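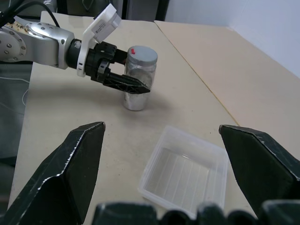 Workbench > Threads > Grippers

Posted in August by the Osei bench account

ok gripper week continues. Two arms on one table, and I have opinions!

Quick recap for anyone just joining: I've been putting the Grivberg fingers up against the Merport ones on the same dumb household stuff. Jars, trays, anything clear and slippery that makes a depth camera sad.

Clear jars are the worst, by the way. The depth image sees straight through the wall and decides the jar is whatever's behind it. The lid is the only part I trust, so now I find the lid first and work down from there (this took me way too long to figure out).

Price check because people keep asking: the Grivberg set was $749, the Merport was $349. Yes, that's a big gap. No, I don't think it's a $400 better gripper. Maybe $100 better?

Where the Grivberg wins is long, pointy fingers with some give to them. They'll wrap a round jar a bit before the motor starts complaining. The Merport fingers are stiff, so you have to be dead center or the jar spins on you.

Where the Merport wins: shallow trays. Stiff tips, grab the rim, done. The bendy fingers just kind of pet the edge of the thing and slide off, which is funny once and then it's your whole evening.

Camera mounts!! I keep going back and forth. A wrist camera is great right up until the object is in the fingers, and then half your view is finger. Having the second arm's wrist camera look across at the first one helps a ton, though. I'm keeping that.

Controller side, I moved everything over to Isturska last night. Setup was painless except it wanted both arms to have the same name?? Fixed it on try 3. Handoffs feel smoother now but I haven't timed anything, so don't quote me.

Next up is the same jar with something heavier in it, then lid twisting, which I'm dreading. If you've got a finger pad that grips smooth plastic and doesn't leave goo, please send me the name of it.

Contact | © Osei | Back to top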